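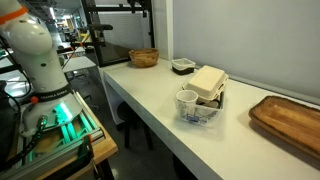 The Long Argument Over a Paper Cup

By the time I got to Caromside it was raining sideways and I'd missed lunch, so I'll admit that the first thing I noticed about the most talked-about robot software in Drindville was a takeout container. It was sitting on top of a clear plastic bin on a long white table, lid shut, with a paper cup standing in the corner of the bin below it. I asked whose lunch it was. Kanchan Maurya looked at me kindly and said it was a test case.

Maurya runs a group of six at the Caromside lab, and for the past couple of years they've been writing a program called Purkitz. It tells a robot arm how to tidy up. You give it a job in plain words (put the trash in the bin, put the bowl on the tray) and it works out what's on the table, what order to do things in, and how to move the arm without knocking everything over. The arm itself is a white Franka Emika with orange trim, bought off the shelf, and it's very handsome in its green glow. But I had come for the code, and so for most of the afternoon I was looking at a laptop.

I should say I'm not a programmer. I once broke a spreadsheet so badly that my sister had to drive over. Maurya took this news well and pulled up a stool for me.

What the table looks like from inside

Purkitz has two halves, and they don't always get along. The first half looks. It takes in what the cameras give it and tries to turn a mess of colored dots into a list of things: bowl, tray, cup, box. The second half plans. It takes that list and searches for a set of moves that gets the job done.

On the laptop, the first half was showing its work. Every object had a fuzzy colored shell around it, like frosting put on by a toddler, and the thicker the shell, the less sure the program was about where the object stopped. The wooden bowl had a nice tight outline. So did the tray. The plastic bin was a disaster! Its shell kept swelling and shrinking, and one side of it wandered off across the table and came back.

"It's clear," Maurya said. "The depth camera looks straight through it and sees the table, or it catches a reflection and sees something in midair. A person looks at a clear bin and knows there's a wall there. The program has to be told that there might be."

I hadn't thought about this at all, and then I couldn't stop thinking about it. So much of what's in my kitchen is see-through. Measuring cups, the salad spinner, the good jar with the rice in it. I'd always assumed a robot would have trouble with heavy things or floppy things. The group's worst month, Maurya told me, was the December they spent on a single drinking glass.

Their fix is the frosting. Older versions of Purkitz made one best guess for each object and handed it over, and the planner took it as gospel. Now the looking half is allowed to say "I don't know," and to say how much it doesn't know, and the planning half has to leave room for that. If the bin wall could be here or an inch to the left, the arm's path has to be safe both ways. If there's no path like that, the program sends the arm around to look from a different angle before it does anything else.

That sounds like plain good sense when you write it down. Getting the two halves to talk to each other that way took most of a year.

Which one first?

Back to the lunch box. The takeout container is on top of the bin, and there are other things in the bin below it. Say you want the cup. Do you need to move the container first?

I said no, obviously, the cup's at the front corner, you just grab it. Maurya typed that in as a rule and ran it in the simulator, where a little gray arm reached down, took hold of the cup, and swept the container off the bin with its elbow. I took the point.

What Purkitz does is try out a great many little stories. In one story it takes the cup first, from above. In another it lifts the container off, sets it on the table, and then has a clear shot. In another it picks up the container and finds there's no place left on the table to put it down, so that story gets thrown out. It gives each one a score for time and a score for risk, and it goes with the best of the bunch. Most of the stories are terrible. I watched a list of them scroll past and one had the arm moving the bowl onto the tray, off the tray, and back onto the tray, for no gain at all.

"It loves the bowl," Maurya said. "The bowl is easy, so anything with the bowl in it scores well on risk. We had to start charging it for wasting our time."

I've worked with people like that. I may be people like that.

The part I'd pay for

If you ask the group what they're proud of, you'd expect them to bring up the planner. They brought up the replay tool, all of them, and one dragged a chair across the room to show me a feature that had gone in that morning.

The replay tool saves the last 500 attempts, with everything the program saw and everything it was considering at the time. You can drag a slider back to the moment just before a mistake and ask why. Why did you close the fingers then? Up comes the frosting, the list of stories, the scores. You can even change something – make the cup an inch taller, say, or take the lid off the container – and let the program think again from that point to see if it would have picked differently.

Before they had it, a failed run meant a lot of standing around with arms folded, guessing. Everyone had a theory. Maurya's favorite theory was lighting, and she says she was wrong so often that the others started a tally on the whiteboard. Most of the trouble came down to timing. The looking half would finish its work a beat late, and the planner would go ahead with a picture of the table that was already stale.

A warehouse software firm called Van Leeuwen has been trying out the replay tool on its own, without the rest of Purkitz. I called them afterward, and the engineer I spoke to said her team now keeps it open all day on a second screen. She also said the slider is too small and the colors are ugly. I passed this along to Caromside. They know about the colors.

At 2 o'clock somebody made tea and the conversation drifted to what isn't working. Quite a lot, it seems. Purkitz doesn't handle liquids, so a full cup and an empty cup are the same cup to it. It can't tell that a container's lid is loose. Ask it to "clean up a bit" and it'll want to know which bit. And it's slow: when the table is crowded the planner can think for so long that I'd have cleared the whole thing and wiped it down.

Maurya doesn't seem bothered by the slowness. What she wants next is for the program to ask for help at the right moment. Right now it either struggles on or stops dead. She'd like it to stop early, show you the two stories it's torn between, and let you pick. They have a rough version running in the simulator, and she let me play with it. It asked me whether to lift the container by the lid or by the sides. I said the sides. It asked if I was sure.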